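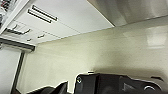
A wall cabinet is a box that hangs above the kitchen counter. It has no legs, so its whole weight, along with the weight of everything stored in it, must be held by the wall. Most wall cabinets have a flat back, two sides, a top, a bottom and one or more doors. When several are hung side by side, the set is called a run. In a run of white cabinets with smooth, flat faces, the thin gray seams show where one panel stops and the next one starts. A long bar handle stands a little way off the panel on small posts called standoffs. The space behind the bar is for your fingers.

How does a cabinet stay up?
Inside many walls are upright posts called studs. In many American houses the centers of the studs are 16 inches apart. The installer finds the studs and drives long screws through the back of the cabinet into them. Wallboard alone is too weak for this job. It crumbles when a heavy load pulls on a screw.

Why is there a gap between doors?
A door needs room to swing. If two doors touched, they would rub each time one was opened. Some materials also swell slightly in damp air, and a kitchen makes plenty of steam. The gap leaves space for this.

What does a hinge do?
A hinge joins the door to the box and lets it turn. Many kitchen cabinets use hidden hinges, which cannot be seen when the door is shut. Most doors have 2 of them. Tall or heavy doors may need more. Small screws on the hinge move the door up, down, left or right until its edges line up with its neighbors.

Why are handles different?
A knob is held with the fingertips and usually needs one screw. A bar needs two, one at each end, and can be gripped with the whole hand — useful on a wide or heavy door.

Words to know
Run: a row of cabinets joined together.
Stud: an upright post inside a wall.
Standoff: a short post that holds a handle away from a door.
Light rail: a strip along the bottom edge of a wall cabinet, often used to hide a lamp.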